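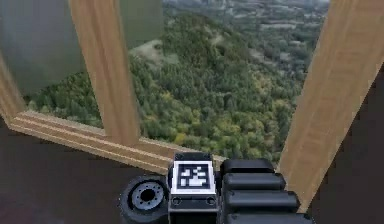
Buying Handmade Lace and Baskets: Questions We Get

Is everything labeled "handmade" made by hand?
No. The word gets stretched a long way. A basket with a machine-cut base and a rim finished by a person in four minutes can be sold as handmade in plenty of shops. Ask which steps were done by hand and who did them. If the seller can't say, assume the answer is "few."

Can I trust a certificate of origin?
Depends who signed it. We've seen certificates printed by the same shop that sells the goods, which is a receipt with a nicer border. A useful one names the maker and the town, and has a way to get in touch. Hauke Thiele, who handles our buying, writes to the makers before we list a piece. Some never write back, and we don't list those.

Why does one bobbin lace collar cost $400 and another $3?
The cheap one came off a machine. That doesn't make it bad, and some machine lace is very pretty, but it should be sold as what it is. The expensive one may also have come off a machine, so price alone tells you very little. Turn it over and look at the joins. Hand joins vary a bit. Perfect repeats, yard after yard, should make you wonder.

Is the pattern really centuries old?
Maybe. Sellers love this claim and hardly ever back it up. Noemi Barbieri has been sorting the pattern cards we keep at Fabbri, 2,161 of them, and most carry no date at all. When we don't know the age of a pattern, the listing says so.

What about "natural dyes"?
Ask which plant. "Natural" on its own could mean anything. Very bright, very even color across a large batch deserves a second question -- and sometimes a third.

Does buying direct mean the maker gets more?
Not always. "Direct" sites often have a middleman or two behind them. Our own Faria baskets pass through one agent, Tullio Russo, and his cut is printed on the invoice.

Will a willow basket last a lifetime?
We won't promise that. Keep it away from radiators, don't leave it in a damp basement, and don't lift a heavy load by one handle. After that it depends on use.

Can I return a piece?
Yes, if it's unused. Custom work can't come back unless we made the mistake. Write to Bláthnaid Gilmartin at the shop and include your order number. She's in from Monday.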